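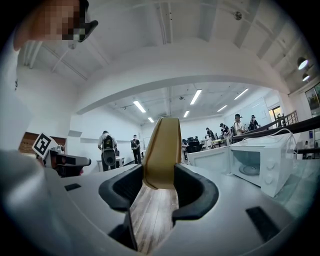
White casing, black pads, wooden floor.

Wanted: crafty people to try out our lampshade kits

By Nelli Keskinen, April
Last updated: Sunday

Print this page | E-mail this to a friend

I'm looking for keen makers to test the new Fluritz fabric painting kits before they go in the shop, and I'd love it if you were one of them! You don't need to be good at drawing (I'm hopeless, and my first shade still hangs in the hall). You just need a free table, an old apron and a bit of patience while the paint dries.

There are 4 sessions at the Sunham studio, each starting at 10am, and I'd like you to come to at least two. You'll paint a plain cotton shade with the Leblanc stencils, then have a go at your own pattern - stripes, leaves, spots, whatever you fancy. Afterwards I'll ask you which bits of the instructions made sense and which had you muttering.

I can take 5 people per session. You get £57 for each one you finish, plus tea, cake and the shade to take home. Please be over 18, and tell me beforehand if strong paint smells bother you.

To put your name down, drop a note in at the Brusel shop counter marked "Lampshades, box 657", with your phone number and a line or two about the last thing you made. Knitting counts, so does icing a cake! I'll ring everyone back, usually in the evening.

Print | E-mail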